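Melodbridge fits hanging closets in Corkesdale housing block

CORKESDALE, September 23, 2019 – Fitting of small hanging closets has started at the Gough building in Corkesdale, the housing association Melodbridge reported in its monthly works notice. The program covers 513 units. Work is being carried out floor by floor, and the closets replace the single rail and curtain that were installed when the building was converted.

The new closet is an open recess with painted walls. Garments go on hooks fixed to the back wall instead of on a rail. Two black hooks are set high up, one on each side, and two smaller ones are set lower down for lighter items. A low white stand with a flat top fits underneath.

Melodbridge said the rail was dropped after a survey of 623 tenants in its Corkesdale buildings. The most frequent complaint was that the rail pulled out of the side walls when it was loaded with winter coats. A hook carries its load at one point, and a failed hook can be replaced without touching the others.

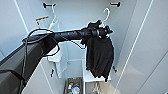 The spacing of the upper hooks was set so that two shirts on ordinary plastic hangers can hang side by side. Hangers with a fixed loop in place of an open hook will not fit and should not be forced over the bracket. Tenants who use clip hangers for pants should check the drop before the stand is put in place, as longer garments may rest on its top.

The fittings were ordered from Zanska, which also supplied the hallway coat hooks in the same building. According to the works notice, each closet takes 40 minutes to fit once the old rail is out and the holes have been filled. Paint needs a further night before anything is hung. Tenants are asked to leave the recess clear until the morning after the visit.

Eleven closets on the second floor were fitted first as a trial. Two changes followed. The lower hooks were moved up by the width of a hand, because bags hung from them touched the stand. The screws were also changed to a longer type on walls where the plaster is thick. 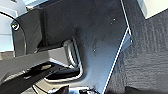
Page 11

Melodbridge has issued short guidance on loading. Heavy coats should go on the upper hooks, with one hanger to a hook. The lower hooks are meant for belts, caps and light bags. Shoes may be kept under the stand, and folded items on top of it. The stand is not fixed to the floor and should not be used as a step.

Damp clothes should be dried elsewhere before they are put away. The recess has no vent, and the paint is not rated for standing moisture. Marks on the walls can be wiped off with a soft cloth and plain water.

Old rails are being collected from the hallways at the end of each working day. Work on the upper floors is due to finish in November. Tenants who want to keep their present rail can say so in writing to the Melodbridge office before their floor is reached.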